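Search this site Search Enter keywords

Progress report to the fund, second period
Project: Kekden (puzzle adventure game, single player)
Studio: Premitz

This report covers the work from the end of the first period until September. I follow the order of the work plan, so that it can be compared easily with the application.

1. Story and endings

The script of the main story is finished. It has 17 chapters, as we promised, but two of them changed their place. In the old order the player reached the harbour before she had any reason to go there, and our test players told us this very clearly. Now the letter from the lighthouse comes first. The dialogue was recorded in German and English. The Turkish recording is delayed by one month, for the studio Kaplan had to repair its sound booth and could give us only evening hours.

We also reduced the number of side stories. The application named nine, and we now keep six. The three which we took out were the weakest in the test, and one of them needed a boat that the player can steer herself. I ask the fund to accept this as a small change of the work plan. The budget line remains the same and the money goes to the puzzles.

2. Puzzles

All puzzle rooms can be played from the beginning to the end, although not all have their final look. The clockmaker's house was the most difficult, and we built its rules three times. In the last version the player can leave the house at any moment and find everything as she left it.
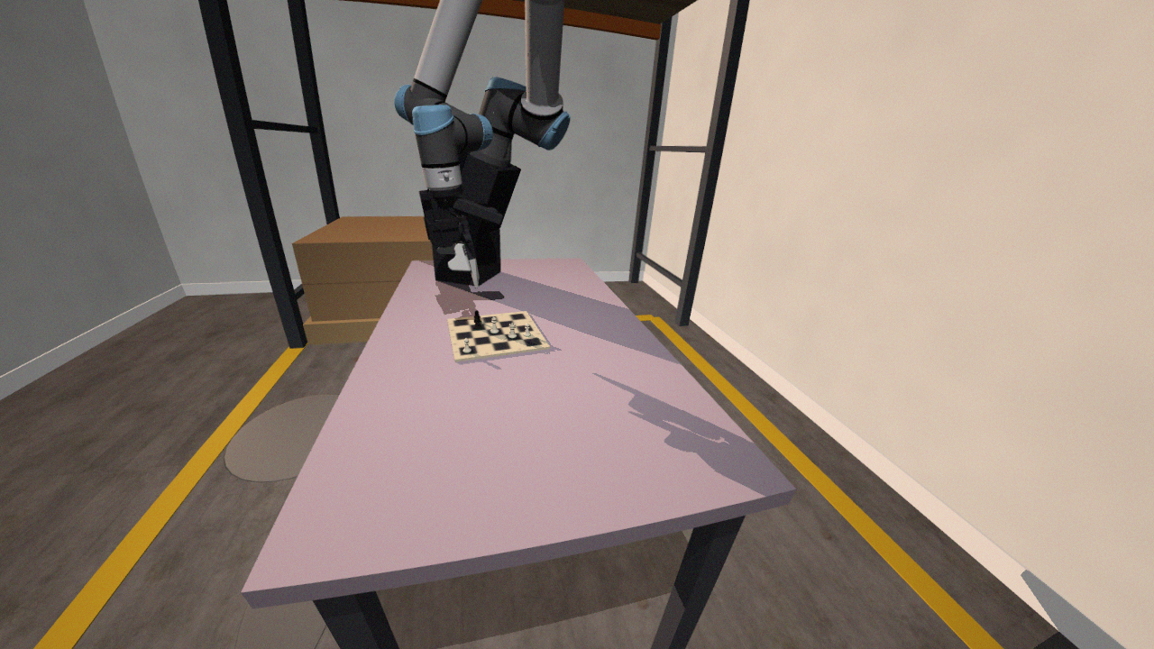 The hint system was the main task of this period and it took longer than planned. A player who asks for help receives first a question, then a direction, and only at the third request the solution. Each hint must know what the player has already done, so the writers had to prepare many more lines than in a usual game, nearly 3000 in the present version. In a position like the one with a single black piece and four white ones on the board, the first hint must be useful also for someone who has never played chess, and it should not bore a person who plays every week. We have now two sets of texts for such puzzles, and the player chooses between them in the menu. The second set still has to be translated.

3. Technical work

The change to the new version of our engine, Geka, is complete. The loading time between chapters is shorter and the old error with lost saved games has not come back after the change. Some problems remain:

- The shadows in the garden chapter flicker on older graphics cards.
- The controller menu does not remember the settings of a left-handed player.
- Subtitles in the large size sometimes cover the inventory.

The third point has priority for us, as readable text was one of the conditions of the grant.

4. Tests with players

We invited players by our newsletter and through two libraries. In total 580 persons finished the test version and filled in the form. Most of them liked the slow beginning, which surprised us. The criticism concerned mainly the map, and the map is therefore being drawn again. The complete answers are in annex B, without names.

5. Costs

We spent less on travel and more on translation than we had planned. Both differences are inside the limit which the contract allows. The invoices are in annex C. One invoice from Kaplan is missing and will be sent together with the next report.

6. Next steps

Until the next report we will finish the new map, the Turkish recording and the second set of hints. After this the game will be closed for new content and we will only correct errors. We would be grateful for an answer about the side stories before the translators begin, because their contract depends on the final amount of text.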